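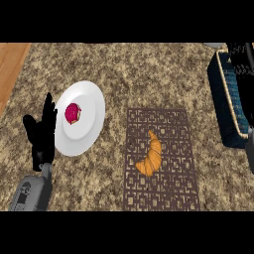
시뮬레이션 과제 화면. 접시와 크루아상, 바구니가 배치된 작업면과 로봇 팔.

카람 로봇학습연구소 원격조작 시연 데이터 수집 참가자 모집 공고

카람 로봇학습연구소는 양팔 로봇의 물체 조작 학습에 필요한 시연 데이터를 확보하기 위하여 아래와 같이 원격조작 참가자를 모집합니다. 관심 있는 분들의 많은 지원을 바랍니다.

1. 사업 개요
본 모집은 연구소가 수행 중인 '루미코(Lumico)' 과제의 일환입니다. 참가자는 가상 환경에 구현된 로봇의 두 팔을 직접 조종하여 식탁 위의 음식과 식기, 용기 등을 지시문에 따라 옮기거나 정리하는 동작을 수행합니다. 기록된 동작은 모방학습 모델의 훈련 및 평가 자료로 사용됩니다. 과제 목록은 총 177개이며, 과제마다 물체의 종류와 배치, 작업면의 무늬가 달라집니다.

2. 모집 인원 및 활동 기간
모집 인원: 40명
활동 기간: 선발 통보 후 개별 협의하여 시작하며, 12월 말 종료
활동 시간: 1회 3시간, 오전반과 오후반 중 선택
활동 장소: 카람 로봇학습연구소 본관 2층 원격조작실

3. 주요 업무
가. 헤드셋과 손동작 입력 장치를 착용하고 지시문에 따라 과제 수행
나. 물체를 떨어뜨리거나 순서를 잘못 수행한 시연의 표시 및 재수행
다. 과제별 수행 결과와 지시문의 불명확한 부분을 기록지에 작성
라. 담당 연구원이 요청하는 경우 동일 과제를 다른 손으로 반복 수행

성공한 시연과 실패한 시연은 모두 보관되며, 실패 횟수는 참가비 지급에 영향을 주지 않습니다. 다만 지시문과 무관한 동작을 고의로 반복한 기록은 활동 시간에 산입하지 아니합니다.

4. 지원 자격
가. 만 18세 이상으로 한국어 지시문을 읽고 이해할 수 있는 자
나. 양손의 사용에 불편이 없는 자
다. 사전 교육에 전 과정 참석할 수 있는 자
라. 가상현실 장비 사용 시 심한 어지럼증을 겪은 적이 없는 자

로봇 또는 프로그래밍 관련 경력은 요구하지 않습니다. 왼손잡이 지원자는 지원서의 해당 항목에 표시하여 주시기 바랍니다. 연구소 소속 직원과 루미코 과제 참여 연구원은 지원할 수 없습니다.

5. 처우
참가비는 활동 시간을 기준으로 산정하여 매월 말일 본인 명의 계좌로 지급하며, 사전 교육 시간도 활동 시간에 포함합니다. 시간당 금액은 서류 합격자에게 안내문으로 통지합니다. 활동 중에는 매시간 휴식을 보장하고, 어지럼증이나 손목 통증이 있는 경우 참가자는 언제든지 활동을 중단할 수 있습니다. 중단 시점까지의 참가비는 전액 지급됩니다.

6. 수집 정보의 처리
연구소는 손과 머리의 움직임, 조작 입력값, 가상 환경의 화면을 기록합니다. 참가자의 얼굴과 음성은 기록하지 않습니다. 수집된 자료는 참가자 번호로만 관리하며, 성명과 계좌 정보는 참가비 지급 목적으로 별도 보관합니다. 참가자는 활동 종료 전까지 본인의 시연 자료 삭제를 서면으로 요청할 수 있습니다.

7. 선발 절차
서류 심사, 적응 시험, 최종 통보의 순으로 진행합니다. 적응 시험에서는 장비를 착용하고 간단한 옮기기 과제를 수행하며, 조작 속도는 평가하지 않습니다. 합격 여부는 지원서에 기재된 전자우편으로 개별 통지합니다.

8. 제출 서류 및 접수
제출 서류: 참가 지원서 1부, 개인정보 수집·이용 동의서 1부
접수 마감: 2020년 9월 23일 18시
접수 방법: 연구소 누리집의 모집 게시판에서 서식을 내려받아 작성한 후 온라인으로 제출

제출된 서류는 반환하지 않으며, 기재 내용이 사실과 다를 경우 선발이 취소될 수 있습니다. 적격자가 없는 경우 모집 인원의 일부를 선발하지 않을 수 있습니다.

문의: 카람 로봇학습연구소 데이터운영팀 도진솔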